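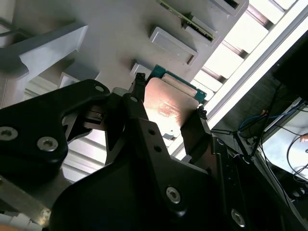

Gripper slips on CPU pick, student project (Kurkex team)

marlo_k
Hello all. We are a student team and our project is sorting used processors into a tray. The arm is the Taltia from our school lab, the gripper we built ourselves. In October we must show 50 picks without a drop at the Etik competition. Our best run is 18. The chip rotates between the fingers when the arm accelerates. I already increased the closing force two times. What would you try next?

benchrat17
Stop increasing the force. You hold the chip by a corner and the opposite edge, so any small error turns it. Grip on two parallel edges and half of your problem goes away.

marlo_k
We wanted this, but the pockets in the tray leave too little space for the fingers on the long sides. At the corners we can get in.

oddgear
I don't agree with benchrat17. Corners are fine if the finger tips have a small V notch. We did it this way last year with memory sticks and boards, 152 picks in one evening, and the two drops were both our own bad code. Flat tips on a corner will always slip.

benchrat17
A V notch works for one chip size. They said used processors, so I suppose they have mixed ones. And the substrate edge is thin, I would not push a notch into it.

oddgear
It is for a competition, the sizes are in the rules. Read section 4.

marlo_k
Yes, only one size this year. But please don't fight :) I can print both tips and test.

solder_lena
Also check your acceleration before you print anything. We had the same arm in the Jaramillo club and the default profile is very hard at the start. I put it to 17 percent for the lift only – then normal speed after.

marlo_k
Thank you, I did not know it can be set only for the lift. Where is this setting? In our menu I find only the global one.

solder_lena
Not in the menu, you set it per waypoint in the script. I will look for our file tonight.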